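Textile notebook, October, page 154

Towel folding and stack height, continued from the last page. Written by Mirela, checked by Rosângela Coutinho after lunch.

Started at 9:40. Today I wanted to finish with the striped towels from Bastos, because Plaltia asks again how many pieces go in one carton. The carton has 690 mm inside length and I still don't know which fold to write on the packing sheet.

The towels went through the laundry at Gindcombe last week, 40 degrees, tumble dry at low heat. After that they are fluffy and the fold does not stay sharp. Before washing it was much easier, they had still the finish from the factory. Rosângela thinks we should measure only washed pieces. I agree, but then the old numbers on the previous page are not comparable and I put a line through them in pencil.

What I noticed for the fold:

The stripes are a good help. If the stripes on the upper layer run parallel to the stripes below, the fold is straight. When they make an angle, open it and begin again, do not try to pull it into place. I tried to pull and the towel only moved on the table.

The edges are not a good help. After washing they are a little wavy, and when I match edge with edge the result is crooked. Better to match the corners first and let the edge be.

Smooth the towel before the first fold, from the middle to outside. If there is a ridge in the pile at this moment, it stays inside and the stack leans. My second stack was leaning for this reason, I am nearly sure.

Fold in 3 gives a lower stack than half and half again, but it takes me longer and the open side looks less nice on the shelf. Rosângela prefers half and half. We did not decide.

To do: ask Pavgate if they have the same towel without stripes. Bring the long ruler back from the other room. Weigh one dry towel again, I wrote the number on a paper and the paper is lost.
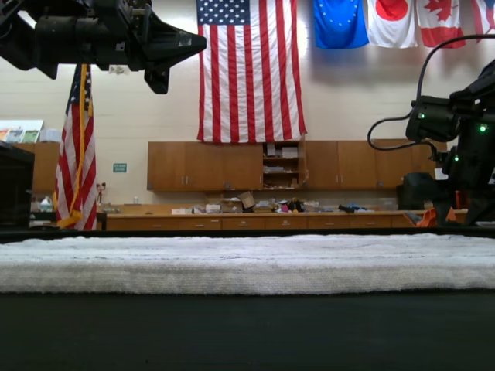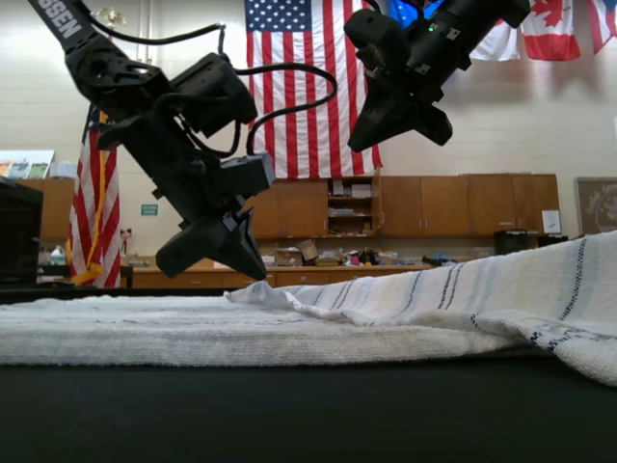
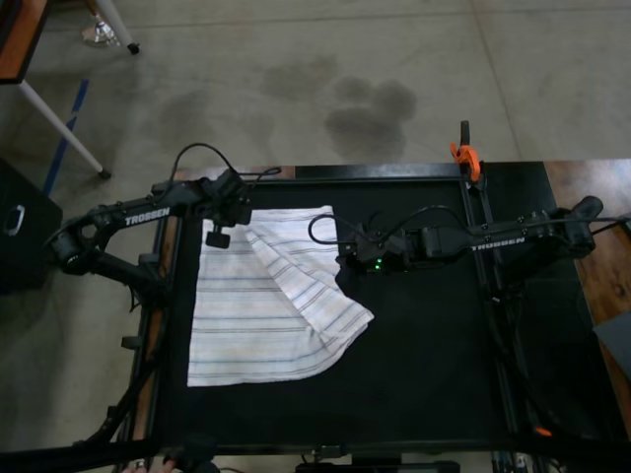
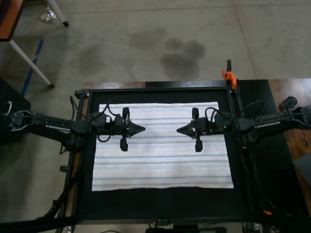

The white towel on the black table. In the third picture the stripes of the upper layer run at an angle to those under it. M. Tavares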